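Home > Reviews > Robotics Gear

Print this page | E-mail this article

Faltuvix hand-held grippers: a month of use

By Melur Hutapea
Jan 25, 2018

We bought the Faltuvix pair to record arm motions for our Maltitz robot. You wear one on each hand, do the job yourself, and the software turns the marker tracking into a path. The jaws are good. They hold thin things without crushing them, and the wrist strap takes some of the load off your fingers.
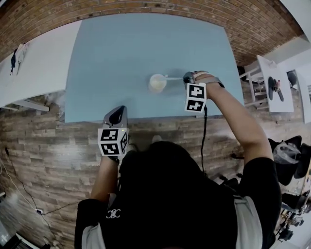
Stirring task, right-hand gripper on the stick.

The trouble is the cable. On the right-hand unit the connector works loose when you bend your wrist far enough, and the tracking drops out with no warning. The status light stays green. We logged 245 stirring runs and had to throw out 111 of them, most from that side. I swapped the cable and got the same result, so I blame the socket.

Bad data is annoying. What came next was worse. One broken run got through our checks and played back on the robot with a jump in the middle, and the arm swung hard to the left. I hit the stop in time – the only damage was a cracked cup.

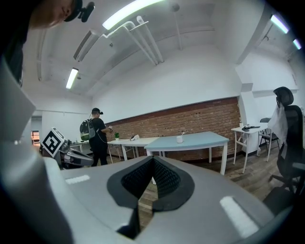 Flulteo, the dealer, answered in two days and sent a clip that holds the plug down. It helps. In the next 160 runs I lost four. I still want the software to flag a dropout on its own, and Ginting's older set does that.

Buy it if you can check every run before playback. Fit the clip first, and keep a hand on the stop button.

Filed under: Grippers, Faults and Safety

Contact us | Copyright 2018 | Back to top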